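Talk notes, village hall, Monday 7.30. Growing persimmons in a cold garden. 30 mins plus questions. SPEAK SLOWER than last time.

Opening
Thank Ilona Katona for the invite and the lift. Hands up who has eaten one. Hands up who liked it. (Wait for the laugh, move on if none.)
My first: bought unripe, bit straight in, mouth like a wool sock. Explain tannins, short version. Two sorts - the ones you can eat firm and the ones you must leave until they're like jam. Most of the hardy ones are the second sort. Say that twice, people always miss it. 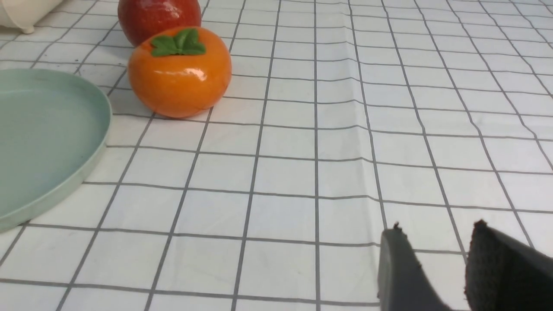

Slide 2. Persimmon shape: squat, orange, leafy green cap.

The cap is the calyx. Real ones keep it on when picked, so use secateurs, don't tug. Tug and you tear the skin, then rot gets in.

Where to plant
South or west wall. Not a frost pocket. Clem Ngata lost two at the bottom of his slope and has one doing fine by the shed, same garden, so tell that story but keep it short.
Soil: not fussy, hates standing in wet. Long tap root, goes black when you tip it out of the pot. Black is NORMAL. People bin them thinking it's dead!
Don't panic in spring either. Mine leafs up in May, after everything else in the garden. Scratch the bark, green underneath = leave it alone.

Pruning
Winter, light. Fruit comes on the new growth from last year's wood so if you shorten every tip you've cut off the crop. I did this. Three years running.
Branches are brittle. Prop them or thin the fruit in July.
June drop - young trees chuck half their fruit. Too much feed makes it worse. Go easy on nitrogen. 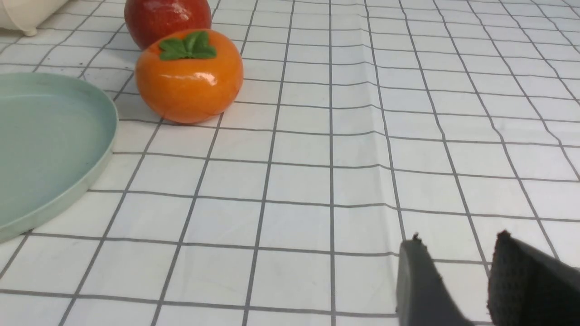 Ripening indoors. Pick before the hard frosts even if they still feel like cricket balls. Cap side down on a tray, not touching, cool room. Put an apple in with them if you're in a hurry, in a paper bag, fold the top over. Check daily once they start to go. Virgilio Manalastas freezes his overnight then thaws them, says it takes the sharpness off. Works for me most times, texture goes sloppy, fine for puddings.

Drying: peel, leave the stalk on, hang by string somewhere airy. Squeeze gently after the first week. Takes 45 days in my spare room. Needs moving air or you get mold - mould. White bloom at the end is sugar, smells sweet. Fuzzy is not sugar.

If time: Issa's question from last year abuot pots. Yes, big one, wrap it in winter, water every day in August. Repot every other spring.

Finish
Tasting plates at the back, recipe sheets by the tea urn. Remind them raffle first, then questions. Give Vikas back his extension lead.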